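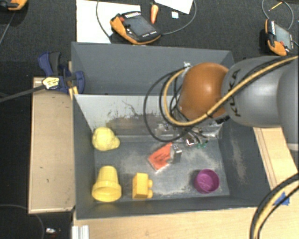 Minutes of the October meeting, Prorthorpe Toy and Game Swap

Home Minutes Swap dates Contact

We use cookies to remember your settings. OK Manage

I'm on minutes again, so apologies in advance for the spelling! We started at 7.30, or a bit after, as the hall door was sticking and we all had a go at it. Zhiqiang Xiong chaired. Last month's minutes were agreed with one change (it was the Skisitz stall that wanted the corner spot, and I'd written Zeng, sorry both).

Spring swap
We talked for ages about whether to charge on the door. I said I'd rather keep it free, as half the fun is people wandering in off the street with a bag of jigsaws, but the hall has gone up and we do need to find the money somehow. In the end we settled on £2 a family, with under-fives free, and we'll look at it again after the summer. Zhiqiang will redo the poster.

Leaflets
We had 4000 printed last year, far too many, and I still have a box of them holding my shed door open. This time it's 300, and Tidine have said they'll put a pile by their till. I'll collect them from the printer and drop them round.

Sorting the donations
Long chat about this one. Soft toys go in one pile, board games in another, and anything with batteries gets tried out before it goes on a table. I offered to do the board games again because I like checking them (yes, really, all the little pegs). Anything with bits missing goes to the craft table, and the children can make what they like of it.

Teas
The urn is on its last legs. Zeng have a spare one they'll lend us for the day, so long as we bring it back clean, and I promised we would. Cakes as usual, and please put a label on yours saying what's in it!

Any other business
The question of a winter swap came up again. I'm keen, Zhiqiang less so because of the parking, so it's held over until next time. Somebody left a green scarf behind, and it's on the hook by the kitchen.

We finished at 9 and I locked up.

Recent items
September minutes
How to book a table
Jigsaw library: what's in
Hall parking map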